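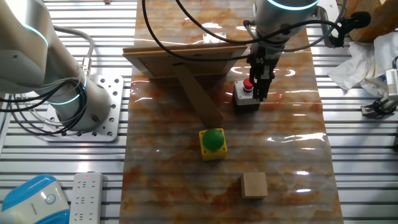
Caderno de bancada, célula de dois braços
Janeiro, entrada da tarde

Assunto: comparação entre a garra paralela da Grirkum e a da Vodov, mesma montagem, mesmo controlador. Continua da entrada anterior, onde ficou só a calibração.

Retomei às 14h. O braço da esquerda fica parado na posição de descanso durante toda a sessão, ligado mas sem tarefa. Tudo o que vai anotado aqui foi feito com o da direita.

Peças de hoje: caixa de botão vermelho, botão verde de cúpula, cubo de madeira, porta-retrato com apoio traseiro, caixa de papelão. A ideia é manter o mesmo conjunto para as duas garras e trocar apenas a ferramenta e o offset no controlador. O cubo é a referência fácil. O porta-retrato é o que costuma dar problema.

Configuração de partida
Controlador: Nguyen-Tran, firmware sem alteração desde a última entrada. Software de sequência: Clovia, perfil "lento". Velocidade limitada no perfil, sem mexer no override. Força de fechamento no nível 5 para as duas garras. Sei que os níveis não são equivalentes entre fabricantes, mas por enquanto é o que temos. Falta medir com a célula de carga.

Garra Grirkum
Cubo: sem queixa. Pega centrada, solta limpa. Quando o cubo está girado em relação aos dedos ele se alinha sozinho no fechamento, arrastando um pouco no tapete. Anotar que esse arrasto muda a posição final e estraga a repetição se a câmera não atualizar a pose.

Botão vermelho: apertar com os dedos fechados funciona bem se a descida for no centro. Com os dedos abertos, um deles passa ao lado do botão e encosta na caixa. Parei a descida antes de forçar. O ponto ensinado estava deslocado para a direita, resto da calibração antiga. Corrigi o ponto e regravei. Deixei a versão errada guardada com o sufixo "_velho", não apagar ainda.

Botão verde: é maior e perdoa mais. Apertou em todas as tentativas. O problema é outro: a caixa amarela anda no tapete quando a descida entra inclinada. Tentar fita dupla face por baixo.

Porta-retrato: pegar pela borda superior é possível, levantar na vertical também. Ao pousar, a perna de apoio encosta primeiro e o conjunto tende a girar para a frente. Em 9 tentativas, caiu em duas. As duas quedas foram com a pega fora do meio. Depois passei a descer mais devagar nos últimos milímetros e não caiu mais, mas foram poucas repetições para concluir alguma coisa.

Garra Vodov
Troca de ferramenta sem incidente. O offset em Z do arquivo do fabricante não bate com o que medi encostando no tapete. Usei o medido. Quem for repetir, favor não carregar o arquivo original por cima.
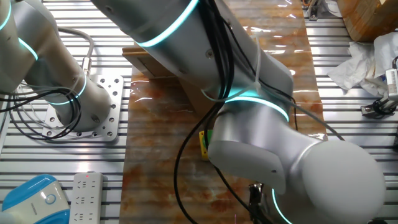
Primeira coisa a anotar é o cabo. Com o cotovelo dobrado e a garra baixa, o chicote fica com folga demais perto do punho e estica quando o braço recolhe. A abraçadeira no elo superior segura o trecho de cima, mas daí para baixo está solto. Na rotação do último eixo o laço se aproxima da garra. Limitei a rotação no Clovia para não enrolar. Precisa de mais um ponto de fixação abaixo do cotovelo, com folga medida no pior caso e não a olho.

Cubo: pega boa, um pouco mais lenta para fechar. A diferença aparece no tempo de ciclo, mas não incomoda para o nosso uso. O arrasto no alinhamento foi menor do que com a outra, talvez pela velocidade de fechamento. Testar a Grirkum com fechamento mais lento antes de dar crédito à mecânica.

Botão vermelho: com o ponto corrigido, sem problema.

Botão verde: mesmo comportamento, a caixa anda. Confirma que é o atrito embaixo e não a garra.

Caixa de papelão: tentei pegar pela aba. Com força 5 a aba amassa e escorrega, com força menor escorrega sem amassar. Não vejo saída com esses dedos. Pegar pela parede lateral funciona quando a caixa está de frente para o braço. Com ela virada, o punho chega perto do limite e o controlador recusa a trajetória. Não insisti.

Porta-retrato: fiz só algumas tentativas, nenhuma queda. Não comparar com o número da Grirkum, a descida já era a lenta.

Câmera
O reflexo do tapete continua sendo o pior item da montagem. A luz do teto deixa faixas brancas bem no meio da área de trabalho e a segmentação perde a borda do cubo quando ele cai numa delas. Baixei a exposição, melhorou no tapete e piorou nas partes escuras, justamente os dedos da garra. Voltei para o valor anterior. Opções: trocar o tapete por um fosco, usar polarizador, ou apagar a fileira de luz de cima e pôr difusor lateral. A mais barata é o tapete. O padrão marmorizado também não ajuda, porque os veios claros se confundem com a madeira do cubo.

Os anéis de luz dos braços aparecem no detector como falso positivo quando o limiar está baixo. Mascarei a região do braço esquerdo, que de qualquer forma não se mexe. Para o direito a máscara tem de acompanhar as juntas e isso ainda não está feito.

Alcance
Com a ferramenta da Vodov, o ponto mais distante que consegui atingir com os dedos na vertical, medido no chão do tapete a partir do eixo da base, foi de até 635 mm. Depois disso o punho precisa inclinar. Não repeti a medida com a Grirkum, que já estava desmontada.

Controlador
O Nguyen-Tran travou uma vez na troca de ferramenta, mensagem de tempo esgotado na porta da garra. Desliguei e liguei a alimentação da garra, voltou. Pode ser o conector. O log está na pasta da sessão. Se acontecer de novo, trocar o cabo antes de mexer em software.

Impressão até aqui: para os botões tanto faz. Para o cubo a Grirkum é mais rápida e a Vodov mexe menos na peça. Para o porta-retrato ainda não dá para dizer. A descida lenta pesou mais do que a troca de garra, pelo que vi.

Pendências
Fixar o chicote abaixo do cotovelo.
Fita embaixo da caixa amarela.
Medir força real das duas garras no nível 5.
Repetir o porta-retrato com a Grirkum e descida lenta, mesmo número de tentativas.
Medir alcance com a Grirkum.
Pedir amostra de tapete fosco.
Atualizar o offset em Z no repositório, com comentário dizendo de onde veio o valor.

Braços deixados em descanso, garra Vodov montada, sequência salva no Clovia como "comparacao_b".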